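Melting and Storing Chocolate at Home
Kitchen Tips | Updated 12 Jul 2022

Chocolate fails in the kitchen for two main reasons: too much heat and stray moisture. Both are easy to control with a thermometer and a dry towel.

Chopping. Use a serrated knife and cut from the corner of the bar inward. Pieces the size of a pea melt evenly. Larger chunks leave a solid core while the outside overheats. Chips hold their shape by design and give a thicker melt than bar chocolate.

Double boiler. Put 2 inches of water in the saucepan and bring it to a bare simmer. The bowl should sit above the water without touching it. Turn off the burner when two thirds of the chocolate has melted and stir until the rest follows. Wipe the underside of the bowl before pouring.

Microwave. Set the power to half. Heat in short bursts and stir after each one, even when the pieces still look solid. White chocolate scorches first, so shorten the bursts for it.

Temperature. Dark chocolate should not go much above 114 degrees Fahrenheit while melting. Milk and white should stay several degrees lower. An instant-read probe is accurate enough if the tip is kept off the bottom of the bowl.
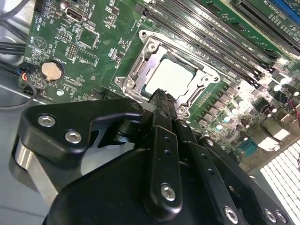
Why did my melted chocolate turn into a stiff, grainy paste?

Water got into it. A few drops are enough to make the sugar and cocoa particles clump. The paste can't be tempered again, but hot cream or hot water whisked in a spoonful at a time will turn it into a sauce. Use that batch for ice cream or hot cocoa.

Thinning. For dipping, add 2 teaspoons of neutral oil or coconut oil to a cup of chopped chocolate. Butter contains water and gives uneven results. Oil softens the set, so dipped pieces will not have a hard snap.

Storage. Keep bars wrapped in foil inside an airtight container, in a cupboard between 60 and 70 degrees. Chocolate takes on odors quickly; onions, coffee and spices belong on another shelf. Refrigerate only in hot weather, and let the sealed container come back to room temperature before opening it.

Bloom. Gray streaks are cocoa butter or sugar that has moved to the surface. The chocolate is safe to eat and works normally in brownies and cakes.

Bulk bars bought in December for holiday baking will keep well into the next year if dark. Milk chocolate left over from the same order should be used within some 5 months of opening. Write the opening date on the foil.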